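3. Matériel et méthodes

3.1. Constitution du corpus

Le corpus se compose de 2 171 vêtements d'enfant entrés dans le circuit de réemploi d'Undonmont par l'intermédiaire de 16 points de dépôt. Il couvre les tailles allant de la naissance à l'entrée à l'école primaire. Les chaussures, les chaussettes et les sous-vêtements ont été écartés dès la réception, de même que les articles dont l'étiquette de composition manquait ou n'était plus lisible. Cette dernière règle est plus stricte que celle retenue par Şimşekoğlu et Lammers pour le dépôt de Dudley, où les pièces sans étiquette étaient classées au toucher. Elle réduit la part des vêtements très portés, dont l'étiquette a souvent été coupée par les familles, et introduit un biais sur lequel nous revenons dans la discussion.

Chaque pièce a reçu un numéro d'inventaire, reporté sur une attache textile fixée à la couture latérale gauche. Les lots ont été conservés dans leur ordre d'arrivée jusqu'à la fin de la première lecture. La réception a été close le 17 avril 2022 ; les dépôts postérieurs n'ont pas été retenus, y compris lorsqu'ils complétaient un ensemble déjà inventorié.

L'unité d'analyse est le vêtement et non le dépôt. Un ensemble composé d'un haut et d'un pantalon compte donc pour deux unités, avec un renvoi réciproque dans la base. Ce choix alourdit la saisie, mais il permet de suivre la dissociation des ensembles au fil des reventes, phénomène fréquent pour les pyjamas et les tenues de fête.

3.2. Grille de description

La grille comporte 27 variables réparties en quatre blocs : identification, matière, construction, altération. Le bloc d'identification reprend la taille indiquée, la taille mesurée, le type de vêtement et la saison présumée. La taille mesurée est déduite de la longueur dos et de la largeur sous emmanchures, relevées à plat. L'écart entre la taille indiquée et la taille mesurée sert d'indicateur de retrait au lavage, à interpréter avec prudence lorsque le barème du fabricant n'est pas connu.

Le bloc matière distingue la fibre dominante, la contexture (maille ou chaîne et trame) et la présence d'un traitement de surface. Le bloc construction décrit l'assemblage des panneaux, le mode de fermeture, la finition des bords et les éléments rapportés. On y relève aussi la polychromie, codée en trois modalités : pièce unie, pièce imprimée, pièce assemblée à partir de panneaux de couleurs distinctes. Seule la troisième nous intéresse ici pour l'étude du dégorgement, car elle met en contact, le long d'une couture, une étoffe teinte et une étoffe claire soumises aux mêmes lavages.

Le bloc altération recense le boulochage, l'usure aux coudes et aux genoux, la déformation des poignets, les taches, les transferts de couleur et les réparations. Chaque altération est notée de zéro à quatre. La note zéro correspond à l'absence de trace visible à l'œil nu ; la note quatre, à une altération qui exclut la revente. Les notes intermédiaires sont définies par renvoi à des planches de référence, établies avant la première lecture sur des pièces étrangères au corpus.

3.3. Sous-ensemble des pièces à panneaux contrastés

Un sous-ensemble de 92 pièces a été extrait du corpus pour l'examen des transferts de couleur. Il réunit les vêtements du haut du corps qui associent au moins un panneau saturé, rouge, bleu marine ou noir, et au moins un panneau blanc ou écru. Les vestes et les sweats à capuche y sont nombreux. La couture d'emmanchure y constitue la principale ligne de contact entre les couleurs, devant la couture de capuche et le bord-côte inférieur.

Deux zones ont été distinguées sur les panneaux clairs. La zone proximale est adjacente à la couture et reçoit le colorant par contact direct, en particulier lorsque la pièce sèche repliée sur elle-même. La zone distale s'en éloigne et ne se colore que par le bain. Un transfert limité à la zone proximale indique un séchage défavorable ; une teinte répartie sur l'ensemble du panneau renvoie à un lavage à température trop élevée ou à un mélange de charges. Les deux mécanismes peuvent se cumuler, et la grille autorise une double cotation. La distinction suppose une lecture de l'étoffe déployée, les plis produisant sur le blanc des ombres que l'on peut confondre avec un grisaillement.
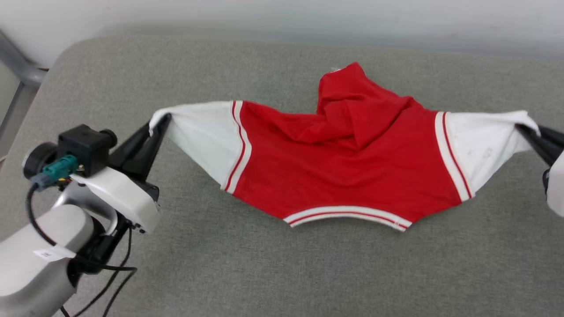
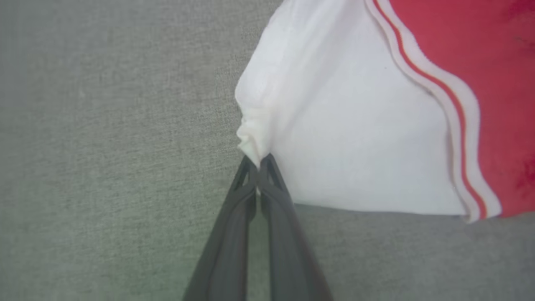
Figure 3. Vêtement à corps rouge et manches blanches, manches étendues (en premier) ; étoffe blanche présentant des plis (en second).

3.4. Conditions de lecture

Les lectures ont été conduites dans une salle sans lumière directe, sous un éclairage artificiel constant. Les pièces sont restées au repos pendant une nuit avant l'examen, afin de limiter l'effet du conditionnement en sac sur l'aspect de surface. Elles n'ont été ni lavées ni repassées. Le repassage aurait facilité les relevés dimensionnels, mais un essai préliminaire a montré qu'il atténuait le boulochage des mailles en coton et modifiait la note attribuée.

Chaque pièce a été lue deux fois, par deux personnes différentes, la seconde n'ayant pas accès aux notes de la première. Les lectures initiales ont été assurées par H. Oyelaran et J. Liem, les relectures par S. Lindgren. En cas d'écart d'un point, la moyenne a été conservée. En cas d'écart supérieur, la pièce a été réexaminée en commun et la note arrêtée par accord, avec mention du désaccord initial dans le champ de commentaire. Les désaccords se concentrent sur la déformation des poignets, dont l'appréciation dépend de la tension exercée par le lecteur sur le bord-côte. La consigne a été précisée en cours d'étude : le poignet est d'abord étiré jusqu'à la butée, puis relâché, et la cotation se fait après retour. Les pièces lues avant cette précision ont été reprises.

Le transfert de couleur a été coté par comparaison avec un point de référence pris sur le même panneau, à l'intérieur de l'ourlet lorsque celui-ci était accessible. Cette référence interne a été préférée à une échelle de blancs extérieure, les blancs d'origine variant sensiblement d'un fabricant à l'autre. Elle présente un inconvénient pour les pièces doublées, dont l'ourlet est fermé ; on a alors retenu la réserve de couture de l'étiquette.

3.5. Saisie et traitement

La saisie a été effectuée dans l'application Pumodell, paramétrée pour refuser l'enregistrement d'une fiche incomplète. Les champs de texte libre ont été normalisés à l'aide du lexique Ursu, complété par les termes régionaux rencontrés sur les fiches de dépôt. Les synonymes ont été ramenés à une forme unique, sans suppression de la forme d'origine, qui reste consultable dans la base.

Les notes d'altération étant ordinales, les comparaisons entre groupes reposent sur des tests de rang. L'association entre type de fermeture et usure de l'encolure a été examinée séparément pour les mailles et pour les tissus, les deux contextures ne réagissant pas de la même manière à l'enfilage répété. Pour les pièces à panneaux contrastés, la couleur du panneau saturé a été introduite comme variable de stratification. L'effectif des panneaux noirs ne permet pas d'analyse séparée ; ils ont été regroupés avec les bleus marine.

Aucune imputation n'a été pratiquée. Les fiches dont une variable dimensionnelle manquait ont été exclues des seules analyses portant sur le retrait et conservées pour les autres. Un contrôle de cohérence a été mené en juillet sur les couples formés par la taille indiquée et la taille mesurée. Les valeurs aberrantes provenaient pour l'essentiel d'une confusion entre l'âge et la stature sur les étiquettes importées, et ont été corrigées après retour à la pièce.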